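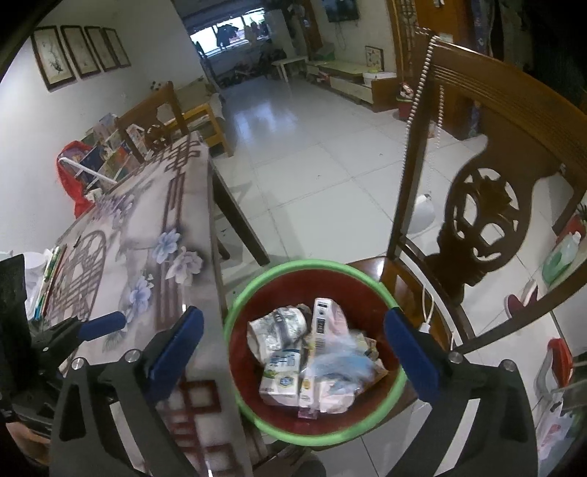
Jennylyn Lumanlan
Study Coordinator, Ivmont Household Waste Study

Call for participants: what do you throw away at home?

Ivmont is looking for 60 households in the Barredo area to take part in a study of everyday packaging waste. We want to know what people buy, how it is wrapped, and where the wrapping goes once the contents are used up. The study runs for 15 days in May. You do not need to recycle or know anything about it to join. Homes that put everything in one bin are as useful to us as homes that sort.

What you will do

You will keep a short diary of the packaging your household throws out. Each entry gives the type of item (carton, wrapper, bottle, bag, tube), the room it came from and which bin it went into. You can use the paper booklet or fill in the same form on your phone. Most entries take a minute or so in the evening.

Please keep buying what you normally buy. A few people in the pilot switched to loose vegetables for the length of the study, and we had to leave their diaries out. 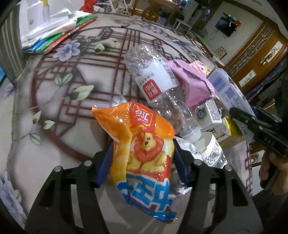
Snacks and drinks eaten outside the home do not count unless you bring the packaging back with you. Food delivered to your door does count, including the bag it came in. If you have guests, write down what they throw away too and mark it with a G.

There are two visits. At the first, Aileen Enriquez or Precious Marquez will bring the booklet, go through it with you and answer questions. At the second, one of them will collect the booklet and talk with you for up to 60 minutes about shopping, storage and trash pickup in your building. Visits can be in the evening, but not after 8 p.m.

Who can take part

You must be 18 or older and live in Barredo or Bandunwood. At least one adult in the home needs to be willing to write the diary for all 15 days. Shared apartments are welcome if everyone living there agrees. We still have very few single-person households – please apply even if you think you throw out too little to matter.

You cannot take part if you or someone you live with works for a packaging maker, a supermarket chain or a waste hauler.

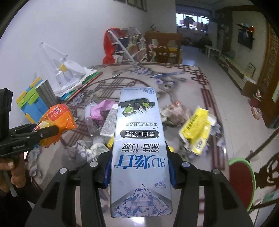
Bathroom items are the part people most often forget, so the booklet has a separate page for them. Boxes, tubes, refill pouches and the plastic film around multipacks all go on that page. Medicine packaging can be left out if you would like to keep it private.

Payment

Each household receives $132, paid by bank transfer or check after the second visit. If you stop early, you will be paid for the days you completed. There are 3 optional follow-up phone calls later in the year, which are unpaid.

Your information

Names and addresses are stored separately from the diaries and deleted when the study closes. Diaries are identified by a household number only. Rosalinda Magbanua is responsible for data protection and can send you the full privacy notice before you decide.

How to apply

Fill in the short form at the Ivmont front desk or ask for one by mail. Tell us how many people live in your home, what type of building it is and the best time of day to call. We will phone everyone who applies, including those we cannot place.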